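The clear bin, four months on

Back in November we printed a cheerful item about clear plastic bins and how they would fix everybody's desk. A few of you wrote in to say they had. I have my doubts.

The pitch from Rustby, who sell the large ones, is that you'll keep less if you can see what you keep. I have had one on my desk since then and I keep exactly what I kept before.

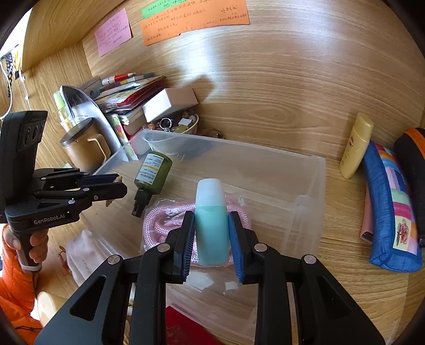

March 2024 | 317 words in the full version

A small mint-green bottle, a pump bottle on its side, a pink and white rope still in its packaging. I would like to meet the person who needs all of those within reach of one chair. Seeing through the walls tells me the rope is there. It doesn't tell me to open it or give it away.

The Khokhar method, which 14 readers recommended, says to empty the bin every 9 days. Fine, but if you're going to do that, a shoebox works as well and you already own one.

Things I'd grant: pump bottles that tip over in a bin leak into the bin and spare the desk. And the wood still shows through the bottom, so it looks less heavy than a basket would.

Replies to the Etard desk, please. Short ones get printed first.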